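Print this chapter | E-mail this page

Chapter 4
What Crime Figures Can and Cannot Tell Us

Every year, usually in July, the police in most towns put out a set of numbers. The local paper prints them, a councillor welcomes or regrets them, and by the following week they have become something that everybody knows. Crime is up. Crime is down. Burglary is "under control". This chapter asks how much of that we ought to believe, and the short reply is less than we are usually asked to.

Take the town of Clodonstead. In one recent year its police recorded 1,411 thefts of all kinds. The year after, they recorded 896. The drop was large, and it was announced with some pride. A new patrol scheme on the Trevaskis estate was given the credit, and a second estate was promised the same scheme on the strength of it.

Merle Nepia, who taught evening classes in the town and had no particular quarrel with the police, read the announcement and wanted to know what had been counted. It took her several letters to find out. In the second year, thefts from shops below a certain value had been moved to a separate list, to be dealt with by post. They had been reported, and someone had written them down, but they were no longer in the total. The patrols may have done some good as well. From the published figures there was no way of telling, and the people who published them did not seem much troubled by that.
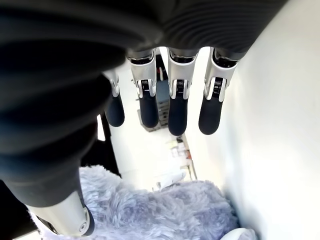 Fig. 4.1 Four jointed metal fingers, with small coiled springs at the knuckles.

A recorded crime is the end of a chain. First, something has to happen. Then a person has to notice it and decide that it was a crime. They have to think it worth telling the police, and manage to do so. An officer has to believe them, choose a heading for it and enter it under that heading. At each of these steps some cases drop out and others change shape. A purse that was "lost" on the bus becomes "stolen" when the insurer asks for a crime number. A punch between brothers becomes nothing at all.

The gap between what happens and what is recorded is often called the dark figure of crime. The name makes it sound as though there were one exact number out there in the gloom, waiting for a better torch. There are good reasons to doubt this. Two honest people can watch the same shove outside a pub and disagree about whether it was an assault, and no survey will settle the matter for them.

Surveys of victims are the usual answer to the problem, and they do help. They reach people who never rang the police. But they rest on memory, and memory is poor at dates. People pull a bad event forward in time, so that a break-in from two years ago lands inside the last twelve months. Surveys also tend to miss those with no fixed address, people in prisons and hospitals, and anyone who will not open the door to a stranger with a clipboard. Some of these groups are thought to suffer more crime than the rest of us.

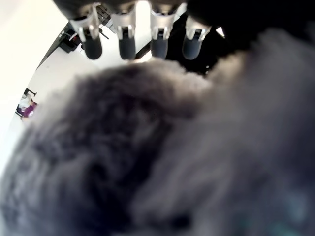 Then there is the matter of what the figures are for. A count kept only for its own sake may be fairly honest. Once a station is praised or blamed for its count, the people doing the counting have a stake in it. This need not mean lying. A sergeant who is unsure whether a damaged lock was an attempted burglary or plain damage will, over many such evenings, lean the way that causes less trouble. Berwyn Lougher kept the crime book at a small rural station for many years, and in his notes he put it flatly: "You wrote down what would be easiest to explain on Monday."

The same caution applies to firms that sell the police their tools. A forecasting program called Planener was tried in Clodonstead to pick out streets where burglary was likely. Its makers, Trodis, said that it had "performed strongly". What it had done was send patrols to streets where burglaries had been recorded before. More patrols found more offences, the offences went into the record, and the record was fed back to the program. A tool that is marked against its own homework should be expected to do well.

None of this is a reason to throw the numbers away. Some are a good deal better than others. Killings are hard to hide and nearly always recorded, so changes in that count deserve some attention – though in a small town the numbers are so low that one terrible night can double them. Thefts of cars are well reported, on account of insurance. Fraud is badly reported almost everywhere, and threats within the home worse still.
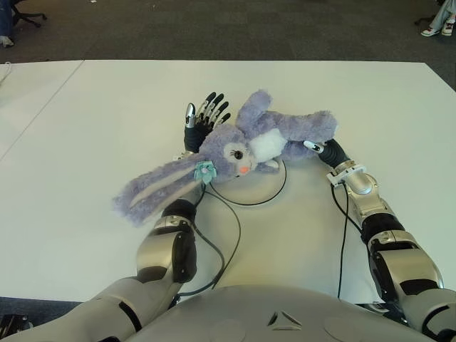

Does a fall in recorded crime mean that there is less crime?
It may do, but the fall alone cannot show it. Before accepting the claim, find out whether the rules for counting changed, whether people have become less willing to report, and whether any other source points the same way.

In the pages that follow we look first at how the counting rules are written and who writes them. Section 4.2 goes through a single night's entries in a crime book, one at a time, and asks what else each might have been called. Section 4.3 turns to the newspapers. Readers who come away from it unwilling to trust a headline with a percentage in it will have read it properly.

Search this book Enter a word or phrase Go

Related chapters
Chapter 3: Who Decides What Is a Crime?
Chapter 5: Witnesses and What They Remember
Chapter 6: Suspicion, Arrest and Charge
Chapter 9: Crime in the Local Press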